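Was von den Keksen übrig bleibt

Wer im März die Startseite von Genari aufrief, einem Versandhandel für Gartenzubehör, musste sich durch 18 Schalter arbeiten, bevor er eine Gießkanne sehen durfte. Jeder Schalter stand für einen Dienst, der im Browser des Besuchers etwas ablegen wollte. Die meisten Kunden klickten auf den großen grünen Knopf und hatten damit allem zugestimmt.

Inzwischen sind es noch zwei Schalter. Petrică Neagu, der den Shop technisch betreut, hat den Rest abgebaut. Den Anstoß gab eine Beschwerde per Post, vier Seiten lang, mit einer Liste aller Dienste im Anhang. Bei der Hälfte davon wusste im Haus keiner mehr, wer sie eingebaut hatte.

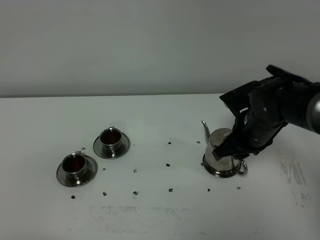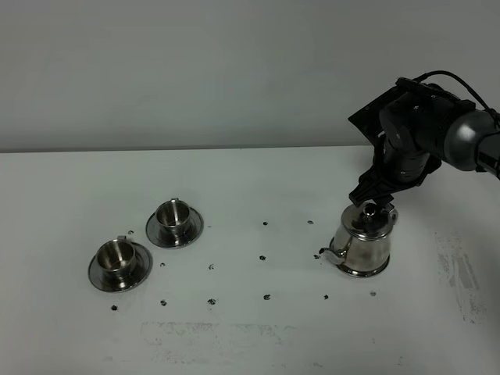
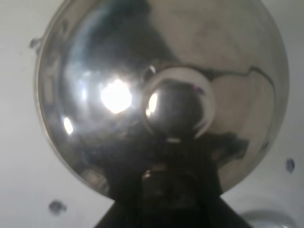

Text: Tudor Husar
2020-05-06

Neagu begann mit einer Tabelle. In die erste Spalte schrieb er den Namen des Cookies, in die zweite die Laufzeit, in die dritte die Abteilung, die den Dienst braucht. Wo die dritte Spalte nach einer Woche leer war, flog der Eintrag raus. Ein Werkzeug namens Pudard, das Mausbewegungen aufzeichnete, lief seit Jahren mit. Der Zugang zur Auswertung war längst gesperrt, die Rechnung kam trotzdem jeden Monat.

Schwieriger war es mit Clateleck. Der Dienst misst, über welche Anzeige ein Kunde gekommen ist, und der Einkauf wollte auf die Zahlen nicht verzichten. Man einigte sich auf eine Laufzeit von 90 Tagen. Vorher waren es 1000 gewesen, eine Voreinstellung, die beim Einrichten übernommen worden war. Der Dienst startet jetzt erst, wenn jemand den Schalter selbst umlegt.

Übrig sind damit der Warenkorb und die Anmeldung, die ohne Abfrage laufen, sowie Clateleck und die Besucherstatistik, die gefragt werden müssen. Die beiden Knöpfe »Ablehnen« und »Annehmen« sind gleich groß und gleich grau. Der Einkauf hatte sich für den zweiten eine kräftigere Farbe gewünscht. Neagu lehnte ab.

Die Statistik zeigt seitdem deutlich weniger Besucher an, obwohl die Bestellungen auf dem alten Stand sind. In der Montagsrunde sorgte das für Unruhe, bis Neagu die Protokolle des Servers danebenlegte. Gezählt wird nur noch, wer zustimmt. Für die Planung im Lager nimmt man jetzt die Bestellungen.

Offen ist noch der Newsletter. Er wird über einen externen Anbieter verschickt, und in jeder Mail steckt ein Zählpixel, das meldet, wann sie geöffnet wurde. Neagu möchte es im Sommer abschalten. Der Vertrag lässt das zu, die Einstellung liegt allerdings in einem Menü, für das dem Shop bisher die Rechte fehlen. Eine Anfrage beim Anbieter läuft.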